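The Orange Cloth

My aunt's shop in Dullerlow sold tablecloths, tea towels and, for one glorious summer, napkins folded into anything you liked. I was eleven and I thought it was the best job anyone could have. Swans! Boats! A bishop's hat that stood up by itself! I could do four of them before breakfast, and I did, on the lid of the chest freezer, until I was told to stop because people needed peas.

So when the Rondetti tearoom put a card in its window last July asking for someone to fold, I ran home for my shoes. I was already wearing shoes. They were the wrong ones.

The tearoom had 111 napkins to get ready before Saturday, all in orange, and the owner wanted the old Salian fold, which I had only ever heard my aunt talk about. She said it began with one long crease and a good deal of nerve. She said you should never start it on your best linen. There was a bag of offcuts under the counter, thin stuff chopped out of a worn curtain, and I took the brightest piece I could find and carried it to the table.

Oh, the colour of it! Orange like the inside of a melon, like the lifeboat at Vastutby when the sun gets on it. I turned it on the slant, took hold of a side and brought it over. Then I stood back, the way my aunt used to, with my hands behind me so they wouldn't fiddle.

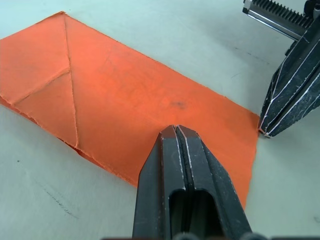
The practice piece, one side turned over.

It was a real fold. It had a straight line running down from the top corner, and a smaller one going off to the side, and where the cloth was doubled the edge lifted into a little wave as if it had somewhere to be. The cut edges were faintly frayed and there was a smudge near the middle, and I didn't mind either of them one bit. I have always liked cloth that has been about.

"Is that it?" said the owner, coming through with a tray.

"That's the beginning of it," I said.

She put the tray down. She looked at the flap for quite a long time, and then she did something I hadn't expected, and reached out and pressed the crease with her thumb.

"My mother did it that way," she said. "Left side first. Everybody else starts in the middle and it comes out like a cabbage."

We shook it out and tried again. The second go came out like a cabbage. So did the third, but a better cabbage, with definite leaves, and by the time the kettle had boiled we had a thing with two points and a sort of collar that very nearly stood up. She laughed so much that she had to sit down on the flour bin. I tried it with the points turned under — no good — and then with the collar rolled, and there it was, upright and proud on the table between the saucers, leaning a bit towards the window.

"Five seconds," she said, watching it. "I'll give it five seconds."

It stood while she poured the tea. It stood while we drank it. I went to fetch the bag with the proper napkins in, and when I came back she had already cleared a space and was rolling up her sleeves.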